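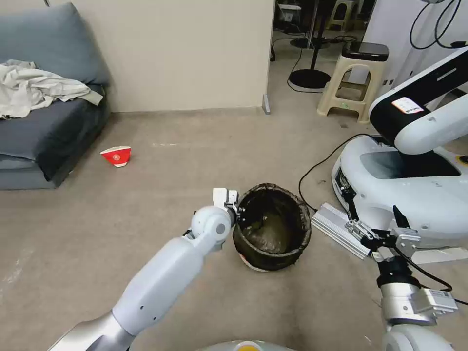

# Platero Common Room: Floor Reset, Sofa Side

Reading time: 5 min

This page belongs to the room gallery for the Platero building, Stombridge. It covers the sofa side of the common room and the opening to the back room. Text by Guilan Feng, with corrections to the storage section from Senad Nikolovski.

The floor reset is the short tidy between bookings. It deals with loose items only. Vacuuming, spot cleaning and upholstery work are on the October schedule and have their own page.

**Sofa side, common room.** Round black basket on the carpet, red and white paper cup on its side between the basket and the gray sofa. Off-white cloth on the seat, not folded to standard.

## Room notes

The common room and the back room are divided by a plain beige partition wall. The opening beside it is the only route between the two rooms, and the same carpet continues through. For reset purposes they count as one floor, done in one pass, starting at the sofa.

The carpet is a beige-gray. It hides dust well and shows marks badly. Worn-looking marks and light streaks are to be noted once in the room log and then left alone until October. Please do not enter the same mark again at every reset. The log had 23 entries for this carpet last year, and Xiaoyan Wei found that most of them referred to the same patch.

Furniture against the wall stays against the wall. The sofa is not moved during a reset. If something has gone underneath, use the long-handled grabber from the hall closet, and put the grabber back on its hook afterward.

## Order of work

1. Walk the floor from the sofa to the opening and look for anything small. Cups, lids, pens and wrappers come up first.
2. Pick up paper cups by the rim. Check for liquid before tilting. A cup lying on its side may still hold some against the lower wall.
3. Clear the seat of the sofa. Cloths and throws come off completely, get shaken out and are folded again. Pulling a cloth straight where it lies does not count as folding.
4. Check around the foot of any basket or bin, on all sides, before lifting it. Pinkish-red and white material is showing at the lower left of the black basket in the picture, under the wall. Small pieces in that position are easily dragged along the carpet or missed altogether.
5. Lift the basket, clear what is below it, and look inside.
6. Go through the opening and check that the stools leave a clear path.
7. Sign the sheet.

Steps 3 and 4 can be swapped. Guangming Xu prefers to do the baskets first and his times are no worse.

## The basket

Round baskets are used in both rooms because they have no corners to catch on the sofa fabric. The dark ones came with the Amley order and replaced the square crates, which were heavier and had split at the handles.

A basket with a dark woven or mesh-like wall is difficult to inspect from the side. Stand over it and look straight down. The inside of the one in the picture shows a muddy brown, slightly mottled bottom, so a small brown item could lie there without standing out. Run a hand around the inside edge if the light is poor - gloves are in the closet.

Baskets are not trash cans. Cups and food wrappers go to the hall bins. Textiles, toys and magazines may go in a basket during a booking, but everything is taken out and returned to its own shelf at reset. The target is an empty basket at the start of each booking.

Position is the open carpet in front of the partition end, clear of the walking line. A tape mark was tried and given up. The adhesive picked up lint and the tape had lifted at both ends within the month.

## The cloth

Fold in half lengthwise, in half again, then in thirds. Place on the seat at the arm end with the folded edge facing out. No part should hang over the front of the seat. In the picture the ends do hang over, and this is the commonest fault on the reset sheets.

An off-white cloth on a dark gray seat shows every crease. Anqi Pan has asked twice for a darker replacement. The request is open and will be looked at when the next textile order is placed. Until then, cloths with a visible stain go in the laundry bag and are swapped for a clean one from the upper shelf.

## The stools

The beige plastic step stools with the back room are stored just past the opening and further in. The near one has a black top and cream-colored legs with crossbars. Carry by the frame, one at a time. Do not stack them on the sofa while working on the floor.

Correction from Senad: an earlier version of this page said the stools could be kept in the opening itself. They cannot. The full width of the opening has to stay free at all times, including during the reset. The small silver metal foot or bracket at the bottom of the partition edge should also be kept clear, and anyone carrying a stool past it should keep to the other side.

## Supplies

Paper cups are bought in cartons of 500 and kept in the kitchenette. The change to a smaller cup was discussed and dropped. The hall closet holds 2 grabbers, 5 laundry bags, gloves and the spare cloths. Anything taken from the last bag or box is to be written on the closet list the same day.

Tang shelf labels are used for textiles only. Do not relabel a shelf to match what has been put on it. Move the item.

## Reset sheet wording

Short entries are enough. Accepted forms:

- "Cup, floor, sofa side. Removed."
- "Cloth refolded."
- "Basket emptied, area below checked."
- "Opening clear."

Entries such as "all fine" or "tidied" are returned. Put the start and end time on every sheet, even when the room needed no work.

Related pages

- Platero Common Room: October Carpet Schedule
- Hall Closet: Shelf Plan and Labels
- Kitchenette: Cup and Lid Storage
- Folding Standard for Throws and Cloths

Contact the Stombridge rooms desk | © Stombridge Rooms | Back to top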